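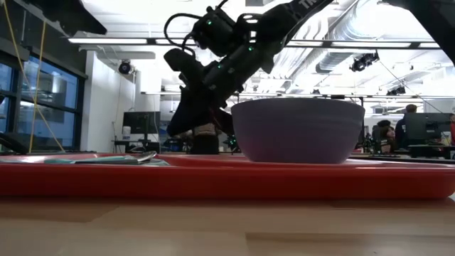 Side view of the red tray, with the bowl on the right and the utensils on the left.

Hi! I'm Mireille, and this README goes with the Somero table set, my little pile of pictures about dishes, forks and one very red tray. There are 1,315 pictures in 13 folders, one folder per table layout. I sorted most of them on a Wednesday night with too much tea (sorry about folder 9, the names are a mess).

Labels are simple: "on tray" or "on table", plus a word for the item. Mugs and cups both go under "mug", I got tired of arguing with Tanveer about it!
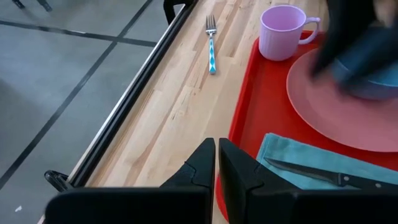

Fork with the patterned handle, labeled "on table". Mug and plate by the tray's left side.

If a dish sits over the rim, I still call it "on tray". Found a wrong label? Send me the folder number and I'll fix it.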